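# Residuals

## 1. Background

Kulap Somboon joined the Dener group in March to check other people's numbers. The method she was given to check belonged to Henrik Albers. It was called Faseck, and it predicted whether a grasp would hold before the gripper closed. The input was one still image and the planned pose of the fingers. The output was a number between zero and one.

Albers had reported 500 trials. Faseck had been right on 90 percent of them. The draft was due at Kernstead on 21st December and the results section was already typeset.

"You only need to rerun a subset," he said. "80 would do."

"Which 80?"

"Whichever you like."

She wrote a script that chose them by random seed and did not tell him the seed.

## 2. Procedure

Each trial followed the same sequence. The operator laid out the objects from a printed card. The arm moved to the pre-grasp pose and stopped. The camera recorded a still, Faseck returned its score, and the score was written to a file that the operator could not open. Then the fingers closed, the arm lifted, and the operator typed 1 or 0.

Somboon ran the trials in the evening, when the elevator was quiet and the floor did not carry vibration. She kept a paper notebook next to the keyboard. The protocol did not ask for one.

By the third evening the notebook had a column headed "me." In it she wrote her own guess, 1 or 0, before each close. The red ball was the object she found hardest to call. It rolled if the first finger touched early. She had started holding her breath for it.

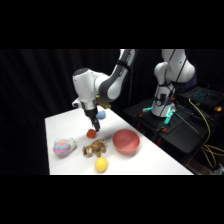 ## 3. Results

Faseck was right on 72 of the 80 trials. The rate was 90 percent, the same as in the draft.

Somboon's column was right on 74.

She read the two columns against each other twice. On the soft toy they agreed almost everywhere. On the bowl they agreed everywhere. The difference came from the ball, where Faseck gave high scores to grasps she had marked 0, and the ball had rolled.

She took the notebook to Albers. He read it standing up.

"This isn't a baseline," he said. "You can't publish a person."

"People publish people all the time."

"You knew the arm by then. You'd been sitting beside it for three nights."

"Yes."

He turned back a page. "What were you looking at? For the ball."

She had to think about it. "The shadow," she said. "If there's a gap between the finger and its shadow when it stops, it's still too high, and it comes in at the side."

"The input is cropped," Albers said. "Tight, around the object. Whitlock set that up before I came. It saves memory."

"So the shadow is outside the crop."

"Some of it." He put the notebook down. "Most of it."

## 4. Discussion

They widened the crop that night. Training took until morning and the new model was worse on the bowl. It was better on the ball. Albers ran the full 500 again on the stored stills and got a figure one point lower than the one already typeset.

He looked at the figure for some time. Then he asked her how the name was spelled.

"Which name?"

"Yours. For the author line."

She spelled it. He typed it after his own, deleted the results table, and asked for the notebook again. He wanted to know whether the six she had missed had anything in common.

"I was tired for four of them," Somboon said.

"And the other two?"

She found the page. Both entries were the ball, both marked 1, both written in a firmer hand than the rest.

"I wanted those to work," she said.

Albers added a row to the table and left the label blank.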